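4.3 Setting the jaw opening and checking the camera view

Before Hanorach can turn hand-held recordings into training data, it needs to know how wide the jaws are in every image. This section covers the width calibration and the exposure check. Do both each time the finger pads are changed, and after any update to the Pongsiri tracking module.

You will need a clear stretch of table, the hand-held gripper, and a laptop with Hanorach open on the Devices tab.

1. Connect the gripper camera and wait for the status line to read Ready.

2. Choose Calibrate, then Jaw width. The live view opens.

3. Hold the gripper over the table with both fingers in view and the jaws fully open. Keep still until the counter reaches 40 good images.

4. Close the jaws slowly, pause for two seconds, then open them again. Repeat this four times.

5. Press Fit. The program saves the result under the name of the gripper.

Note: The fit uses the outline of each finger, so the two sides do not have to match exactly. Small holes in the finger tops are ignored.

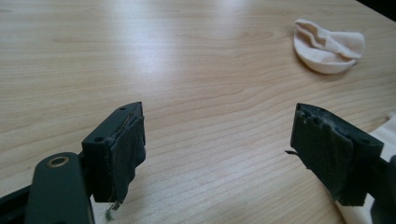

If the fit error is shown in red, look at the overlay. The drawn line should follow the inner edge of each finger. Frayed pads and stray threads can pull the line into the gap, and the software will then report the jaws as narrower than they are. Trim anything loose, or fit new pads, and go back to step 3.

Glare on a pale table is the other usual cause. Open Exposure and lower the gain until the wood grain shows again in most of the bright patch. A small washed-out area away from the fingers does no harm.

Caution: Do not turn on Auto gain while recording. The brightness will jump when the gripper moves over a cloth, and the position tracker may lose its place.

6. Select Export and choose Urkcombe format. A full session file holds up to 3,595 images — longer sessions are split.

Files made with the older Elton exporter must be converted first (see 4.5).

Revised Apr 16, 2020. Text by Celeste Valdebenito, checked by Pornthip Boonchu.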